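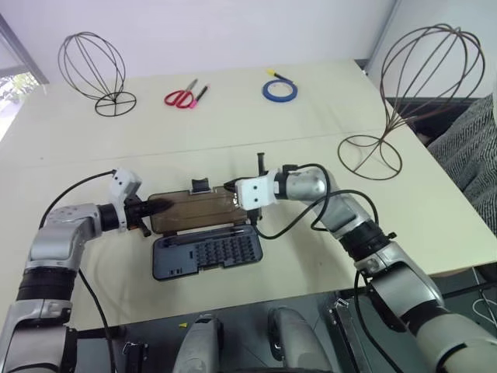

Aino Pesonen reckons the first thing she noticed was her thumbs. After years of popping bit cases open and snapping them shut at the returns bench, they'd stopped aching by the end of a shift, and she told me she'd more or less forgotten they weren't supposed to ache.

I'd gone out to Dastau, the tool hire mob on Benavides Road, to hear how the crew were getting on with Otik. That's their name for the two-armed robot on the returns bench, and everybody there talks about it as though it's the new kid (a bit slow, very polite, always on time). It started in December on screwdriver bit sets, the fiddliest thing they hire out. The cases are small, the lids are hinged and the bits sit in tight little rows, so you can see why people used to draw straws to get out of doing them!

Almost 4000 of the sets come back through the place in a year. Each case has to be opened, looked over, closed up again and put back in the right bin, and before Otik the whole job was done by hand in whatever time was left between customers.

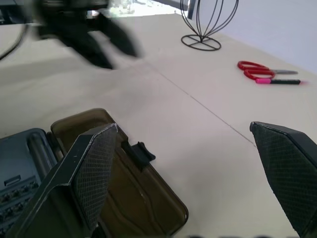
*Otik's gripper by the lid of an open bit case, returns bench, Dastau.*

Now the robot has a target of 50 cases a day, and a person checks its work. The checking is the bit I was curious about, so I asked a few too many questions. The answer is that the checker doesn't stand over it. Otik puts a case aside if it isn't sure, and a couple of times a shift somebody goes through the pile, finds the missing bit or the cracked hinge and writes it up. Aino likes that part. She says it's closer to repair work, and she's now doing a course in repairs that Dastau pays for on work time.

It hasn't all been roses. The roster changed in a hurry, and two people who had been on returns full time were moved to the front counter, which one of them loves and the other is still grumbling about. The grumbler gave me an earful by the kettle - fair enough too - about learning a new till at short notice. No jobs have gone, and the crew have that in writing until the agreement comes up again.

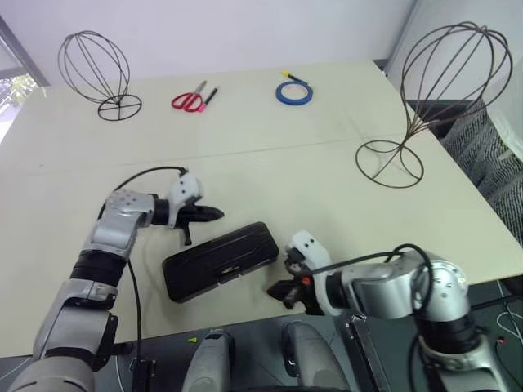

*Photo: Dastau returns bench / Semirham Local News*

The other change is the noise, or the lack of it. The old bench had a radio going to keep people sane, and these days the radio has moved to the repairs room along with most of the conversation. Aino misses having someone across from her in the mornings. She's asked for the repairs bench to be shifted so it faces the robot's table, and management have said yes, once they find the power points.

Dastau is opening the shed to locals on 20th May if you'd like a look at Otik on the job. Go in through gate 551, and park on the street because the yard will be full of trailers.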